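Workshop notebook, January, evening (ring shed, Worngate)

Right, crash mat day. I'd been putting this off since the Tulovwood show, when Čestmír Gajdoš came off the top rope, landed fine, and then got up with a face like he'd sat on a plug. He told me afterwards that the boards under the canvas had gone dead on the hard-cam side, and he's been taking bumps for 25 years so I'm not going to argue with him!

Pulled the canvas back at half four. The foam was the old stuff from Michalík, 8 sheets of it, and the two in that corner had gone flat as pancakes (well, pancakes with boot marks). The board under them has a crack along the grain, maybe from the Trurnine battle royal, when we had far too many big lads leaning on one side. I've swapped it for one of the spares and marked the old one with tape so it doesn't creep back into the pile. Whoever loads the van next, please LEAVE IT.

Took a few flat back bumps myself to test. Middle of the ring is lovely. Corner is much better but there's still a bit of a knock when you land near the post, and I think that's the frame and not the boards. The beam bolt was a good turn and a half loose. Tightened it, bumped again, less knock. Wrote down 80 on the torque wrench for that one, must do the other three the same before anyone runs the ropes.

Then ropes. Top one was sagging on the entrance side, so the turnbuckle got a proper wind up.
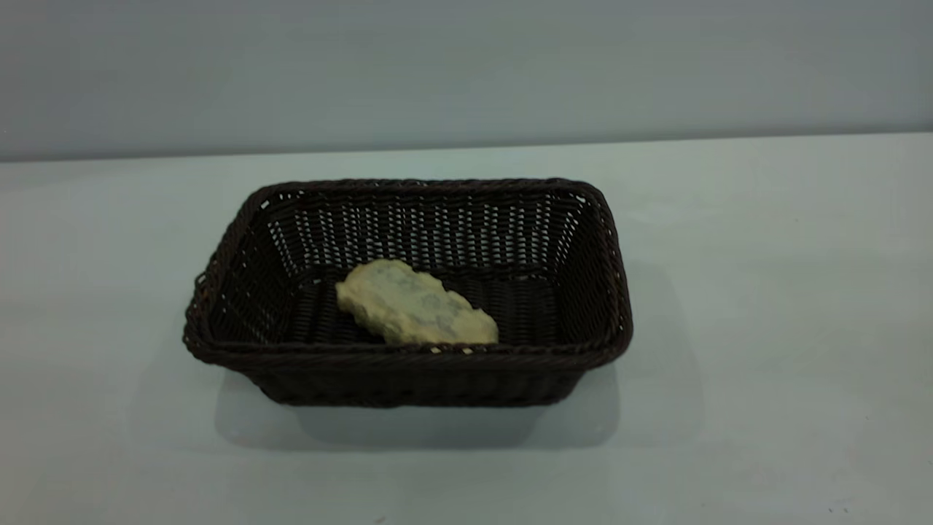
Middle rope I left alone, it feels good to lean on and the trainees are used to it. Bottom one needs fresh tape, there's a bare patch that'll have somebody's elbow open.

Still to sort: new foam. Michalík want some 900 for a full set, which made me laugh out loud in an empty shed. Could we do just the corners for now? Čestmír reckons doubling up the good sheets at the posts would get us through to spring, but I worry about people tripping on the step it leaves under the canvas. Will try it with one corner and get him to run at it.

Apron skirt still needs sewing. Velcro's in the blue tub.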